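Three months without the sleeping pills

So I've been putting off writing this one. A few of you asked back in March how I was doing with sleep, and I kept saying "fine, fine, I'll do a post," and then I'd lie awake at two in the morning composing it in my head and never type a word. Fitting, I guess.

Quick catch-up if you're new. I took a prescription sleeping pill almost every night for over 100 weeks. It started after my shoulder surgery, when I couldn't lie on either side and was getting by on scraps, and the pills were wonderful! I mean it. I'm not going to write one of those posts where medication is the villain. They got me through a rotten winter and I'd probably take them again in the same spot. But the shoulder healed and I was still reaching for the bottle, and the one week I forgot to pack it (a work trip to Olteo, never again) I slept maybe an hour a night and cried in a hotel breakfast room over a waffle.

My doctor didn't lecture me. She asked what my evenings looked like, and then she asked what my mornings looked like, which surprised me, and then she wrote out a taper on the back of a lab form. Very slow. Little steps down, then staying put for a while, then another little step. If you're on anything like this, please don't just quit one night because a blog lady did something. Go ask. Mine told me flat out that stopping cold could make things a lot worse, and after that hotel I believed her.

She also sent me to a sleep class, six sessions with a counselor named Bijan Dehghan, who has the calmest voice I have ever heard on a person. The class was at the Pomare building in room 112, up a flight of stairs that my knees had opinions about. The big thing he teaches is that your bed is for sleeping, and if you're not sleeping you get up. Sounds easy. It is horrible. For two weeks I sat in the living room in a blanket at all hours, reading a library book about canals, feeling sorry for myself.

The other part was the sleep window. You only let yourself be in bed for about as long as you've been sleeping, so at first I wasn't allowed to go to bed until half past midnight, and the alarm still went off at six. I was a zombie. I put my keys in the vegetable drawer. My sister stopped calling before noon. Then somewhere in week three I fell asleep before I'd even finished being annoyed about it, and I slept straight through to the alarm, and I lay there listening to the garbage truck feeling like I'd won something. 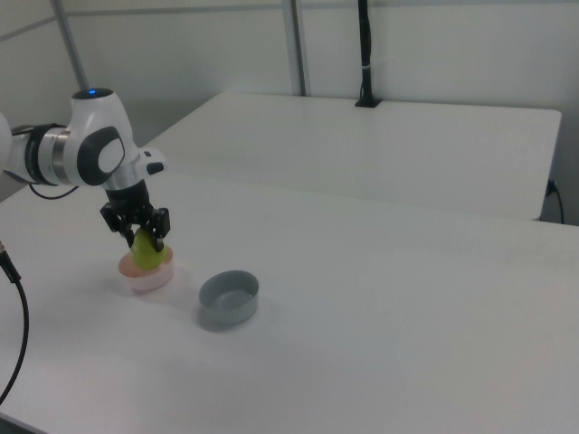
A pear, a little pink-and-white container and a robot arm.

Food was the piece I fought hardest. I'm a night snacker from a long line of night snackers, and I'd been having cereal at eleven o'clock since college. Bijan never told me to stop. He only asked me to write down what I ate after dinner and how the night went, and after ten days of that I could see it for myself. Big bowl of something sweet, bad night. Not every time, but enough. Now I have a piece of fruit or some toast around nine and then I brush my teeth, and the toothbrushing does most of the work because I'm too lazy to do it twice.

Coffee is done by noon. I complained about this to Callum Fothergill from my walking group and he said he'd quit caffeine completely and felt ten years younger, and I said that was nice for him. I'm keeping my two cups.
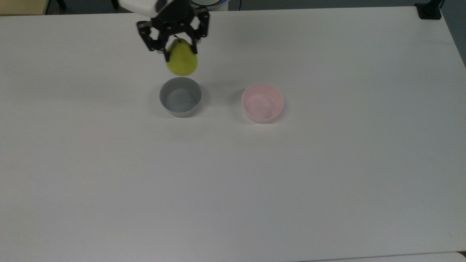 I also tried some things that did nothing for me. The weighted blanket made me hot. Magnesium gave me, well, let's leave that. I downloaded a sleep tracker and lasted nine nights with it, because I'd wake up feeling okay, look at my score, and immediately feel awful. Deleted! The class handout said some people get so worked up over the numbers that it keeps them awake, and I felt very seen.

As for where I am now – I took my last half pill twelve weeks ago. I still have bad nights. I had one on Thanksgiving-level leftovers at my sister's, and another for no reason I could find. The difference is that I don't panic and start doing the math on how many hours are left. I get up, I read about canals, I go back when my eyes get heavy. Usually that's enough, and when it isn't I have a crummy day and go to bed at the regular time anyway.

Several of you have asked about melatonin and I really don't know, I never took it, so ask your pharmacist. And to the reader who wanted the name of the canal book, I have to return it first so I'll look at the cover and put it in the comments.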